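The Mouse Pad Still Earns Its Place

Desk Gear, 16 October 2020

Optical sensors were supposed to finish off the mouse pad. A ball mouse needed grip; an optical one needs only a surface it can read, and most desktops qualify. Yet pads still sell, and the people who buy them are often working at a table meant for something else.

Cloth is the difficult case. A tablecloth gives an optical sensor plenty of texture to track, but the fabric moves. Each crease lifts one foot of the mouse, the gap under the sensor changes, and the pointer jumps or stalls. Pulling the cloth tight helps until someone leans on it.

A pad with a firm weave and a grippy base fixes most of this. It lies over small wrinkles and gives the sensor one consistent texture. Printed areas track slightly differently from plain ones on some older mice, a fault that shows up as a small hitch when the pointer crosses the edge of a logo. 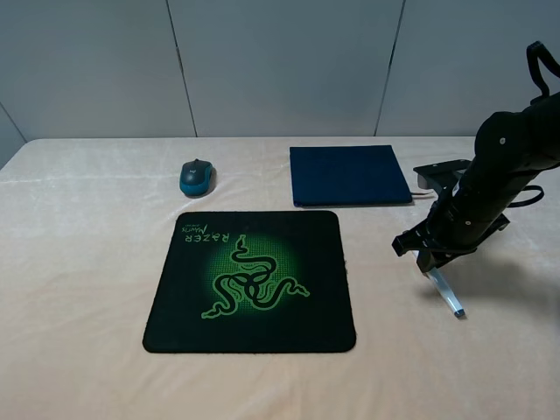
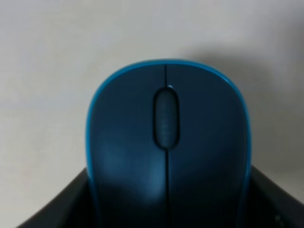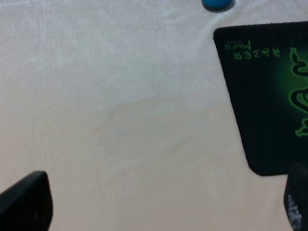 Small wireless mice are more sensitive to the surface than large ones. They weigh less, so a raised thread or a crumb is enough to tip them. In May we tried 2 travel models, the Studmont and the Arkel, on a bare cotton cloth and then on a 4 mm pad. On cotton, both drifted at their top setting of 2000 counts per inch. On the pad, neither did. Halving the setting cured the Studmont on cotton but left the Arkel jumping near the folds.

Orientation matters less than buyers think. A square pad can be turned any way that suits the cable or the keyboard, and the weave reads much the same in each direction. Size matters more at low settings, where the hand travels farther.

Care is simple. Wash the pad by hand in cool water with a little dish soap, rinse it well and dry it flat. Heat can loosen the base from the fabric. Check the edge now and then, and trim stray threads with scissors instead of pulling them.

The Salinas pad used in our tests costs $39 from Zoststead, in black only.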